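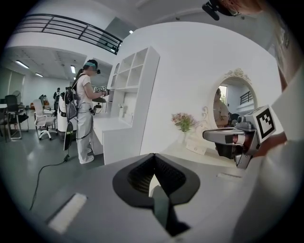 Notes on Household Storage, Part 3

Readers of this blog will be aware that the move to Brelungate was completed in June. The present entry concerns shelving, and in particular the principles under which items are assigned to a shelf in the new apartment.

The previous residence had one closet and a hallway. Items were stored wherever space permitted, and retrieval was slow. It was therefore decided that no box would be opened in Brelungate until a plan had been drawn up. The plan took two evenings and was revised once, after the ceiling height was found to be lower than stated in the lease.

Heavy goods are kept below the waist. This applies to the Lodhi cast cookware, the sewing machine and all paper records. Items in daily use are kept between the waist and the eyes. Everything above that line must be light enough to lift down with one hand -- spare bedding qualifies, and the punch bowl does not.

Two systems were considered. The Bramell unit was priced at 888 dollars with delivery and could not be returned once assembled. The Plalness unit was priced at 816 dollars, and its shelves could be moved without tools. The Plalness was selected. Assembly required one full afternoon, and the wall anchors supplied were replaced with longer ones from the hardware store.

Labels have been applied to the shelf edges and not to the containers, as containers tend to migrate. Seasonal clothing remains in suitcases for the time being. The books are a separate matter and will require their own entry, pending a decision on the alcove beside the kitchen door.

Comments on this entry are open until the next part is posted.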